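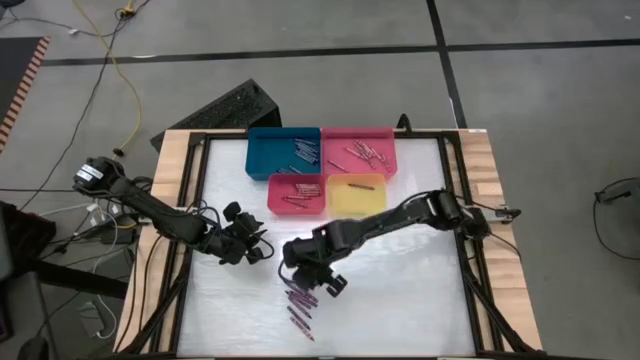 Both arms over the table, bins at the back, purples still to be done

Crayon sorting with two arms – how do we stop them getting in each other's way?

Posted by Jankauskaitė in Student Projects, 5 replies hidden, 3 shown

Hello all, and thank you in advance to anyone who reads to the bottom of this, as I do go on a bit. I help with an after-hours robotics club and our project this term is sorting crayons by colour into plastic bins. We have two arms, one on each side of a white tabletop, and the students drive them by hand to record runs, which we then use to train the thing to do it by itself. The project is called Junari (they voted, I had no say in it). So far we have recorded 122 runs and thrown away 33 of them, nearly all for the same fault, namely that the two arms go for the same crayon and one of them has to back out.

At the moment we let each driver pick whatever they like. I've suggested that the left arm should only do the blues and purples and the right arm everything else, but the students say that is boring and also that it won't work when the left arm's crayons have rolled over to the right. They have a point! Is there a usual way of splitting up the work? We have our showing to parents in March and I'd love it to be a bit less of a shoving match by then.

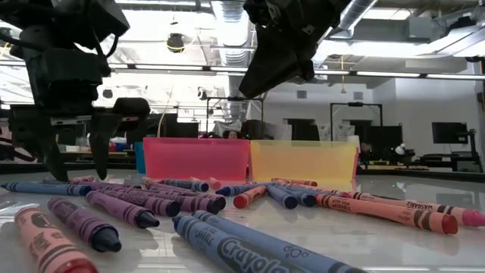
Page last changed: February, 16:40 (pictures added by poster)

The second picture is nearer to what a fresh start looks like for us, with the crayons spread all over the front of the table. You'll notice how close together some of the blues and purples end up. Those are the ones that cause the arguments.

Zellard

What a lovely project, and please tell your students that ours had just the same row last year, only with bottle tops. We ended up splitting the table and not the colours. Draw a line down the middle in your head (we did use masking tape for the first week or so, then peeled it off before recording anything we meant to keep) and each arm only picks up from its own half. The bins are the tricky part, as both arms have to reach them. Our rule was that whoever is already holding something goes first and the other one waits well back, with the gripper open, until the first arm has let go and come away again. It feels dreadfully slow when you're driving, but our runs were shorter in the end, 55 seconds or thereabouts for a small batch, and we hardly binned any.

One more thing from experience – make sure both drivers stick to the rule in every single run. We had two lads who ignored it when they thought I wasn't looking, and the trained version picked up their habits along with everybody else's. I would also start with fewer crayons, perhaps two of each colour, and put the full lot out once they've got the hang of taking turns. If you keep your older runs, put them in a separate folder so that they don't get mixed in with the new ones.

Costonitz

just use one arm

pencilbox2372

I half agree with the reply above, in that one arm first is a decent way to learn, but it seems a shame when you've got two set up. For crayons lying across each other, have the students take the top one first and lift straight up before moving sideways. Ours kept dragging and the whole pile went with it. Also worth asking whether a crayon in the wrong bin counts as a bad run. We argued over that for weeks and should have written it down at the start.

Jankauskaitė

Thank you both (all three!). We'll try the halves idea at the next session, and I shall get the masking tape out. The wrong bin matter hadn't crossed my mind at all, so that's going on the whiteboard as well. I'll come back and say how we got on.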